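# Cutting Potatoes into Chunks for Boiling or Roasting

Even chunks cook at the same speed. For most meals at our house I do three or four potatoes, and it takes me about 15 minutes including the peeling. You need a peeler, a kitchen knife, a cutting board and a bowl of cold water.
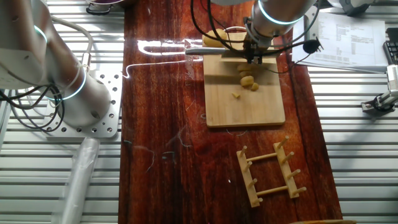
## Before you start

Use a board big enough for a whole potato and the cut pieces at the same time. I like bamboo for this job. If the board slides on a glossy tabletop, put a damp dish towel under it, folded once so it lies flat.

Wipe the table first. Loose threads from towels and sleeves stick to a peeled potato and are hard to spot until it's on the plate.

Check the knife on a scrap of peel. A dull knife wedges in the middle of a potato and then slips.

## Peel

1. Rinse the potatoes and rub off the dirt.
2. Peel lengthwise, away from you, over the sink or a sheet of newspaper.
3. Dig out the eyes with the tip of the peeler.
4. Cut away any green parts. If most of the potato is green, throw it out.
5. Rinse again and pat dry. A wet potato rolls.

## Cut

1. Take a thin slice off one long side and set the potato down on that flat spot.
2. Curl your fingertips under and hold the potato with your knuckles toward the blade.
3. Cut it in half lengthwise.
4. Lay each half flat side down and cut it lengthwise again if it's a big one.
5. Cut across into chunks. An inch and a half is right for boiling. Go down to an inch for roasting.
6. Push the finished chunks to the lower part of the board and start the next potato above them.

Small end bits cook faster than the rest. I put them in soup, or add them to the pot five minutes late.

## Hold or cook

Drop the chunks in cold water if you aren't cooking right away. They will keep a few hours on the counter, or overnight in the fridge. For roasting, drain them and dry them well in a clean towel.

## Clean up

Scrape the board, then wash it with hot water and dish soap. Rinse both sides. Don't soak bamboo or put it in the dishwasher. Stand it on edge in a rack with pegs so air gets to both faces. Wash and dry the knife by hand and put it away.

Razia Dogar, updated Wed 5 February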